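Walness 5: guía de buenas prácticas para evaluar manipulación en simulación

Análisis – Herramientas – Robótica
Publicado el 13 de noviembre de 2023

La versión 5 de Walness llega con un cambio de orientación respecto a las anteriores. El paquete sigue incluyendo un simulador de escritorio para brazos de sobremesa, pero el peso recae ahora en el cuaderno de normas: un documento de obligado cumplimiento para quien quiera publicar resultados con el sello de la herramienta. Lo hemos usado desde marzo en una estación de trabajo corriente, con las escenas de serie y con el módulo de variación visual Nindero.

El cuaderno se organiza en 12 reglas. Las primeras se ocupan de la configuración inicial: postura de reposo del brazo, estado de la pinza, posición y orientación de cada objeto, semilla aleatoria. Todo debe quedar en un fichero de cabecera antes de lanzar el primer episodio. Si falta un campo, el programa no arranca. El mensaje de error indica la regla incumplida, aunque no el campo, y obliga a repasar la cabecera a mano.

La regla 4 es la más discutible. Exige que la pinza comience separada de cualquier objeto, por encima de una altura de seguridad definida por el usuario. El criterio es sensato para tareas de agarre. En tareas de empuje, donde interesa partir de una posición baja, hay que solicitar una excepción en la cabecera y justificarla en texto libre. El validador comprueba que el texto existe y nada más.

La regla 7 regula la variación visual. Texturas de pared, color del pedestal e iluminación pueden cambiar entre episodios; la geometría de colisión, no. Nindero respeta esa separación y guarda una ficha por cada combinación generada. La carga de fichas es lenta: con un lote de 1.008 episodios, la apertura del visor se hace pesada y el filtrado por textura deja de responder con fluidez. Conviene dividir los lotes.

El apartado de criterios de éxito está mejor resuelto que en la edición previa. El umbral se declara antes de ejecutar y queda bloqueado. Cualquier modificación posterior genera una serie nueva, con numeración propia, y la anterior se conserva. También se exige informar de los episodios anulados. En nuestra prueba el lote de 1.008 requirió 1.013 lanzamientos, y el informe final recogió los 5 descartados con su código de causa.

La revisión visual previa, regla 9, pide guardar una vista de la escena y comprobar tres puntos: separación entre pinza y objeto, apoyo del brazo sobre su pedestal y legibilidad del objeto bajo la iluminación elegida. Las sombras duras sobre la mesa son admisibles si quedan anotadas en la ficha.

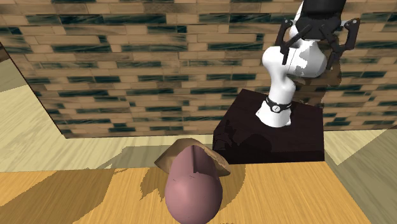
Escena simulada con pared de ladrillo, sombras marcadas sobre la mesa y pinza en alto, lejos del objeto rosa.

El encuadre es el punto débil de esta regla. El cuaderno recomienda que los objetos de la tarea aparezcan completos, pero no fija un margen mínimo respecto al borde ni obliga a mostrar la pinza entera. Dos laboratorios pueden cumplir la norma con vistas poco comparables. Truvotport, el formato de exportación asociado, conserva los parámetros de cámara, de modo que la vista puede reconstruirse, pero la comparación exige un paso adicional.

La documentación está disponible en español e inglés. La traducción es correcta salvo en el glosario, donde «pinza» y «efector final» se emplean como sinónimos. El anexo de Kaewmanee, con plantillas de cabecera, ahorra bastante trabajo y debería formar parte de la instalación básica.

A favor: bloqueo de umbrales, registro de anulados, separación entre apariencia y colisión.
En contra: errores poco específicos, visor lento con lotes grandes, encuadre sin margen definido.

Valoración: recomendable para grupos que publiquen resultados comparativos. Para prototipado rápido, la carga de cabeceras resulta excesiva y el modo sin validación sigue siendo la opción práctica.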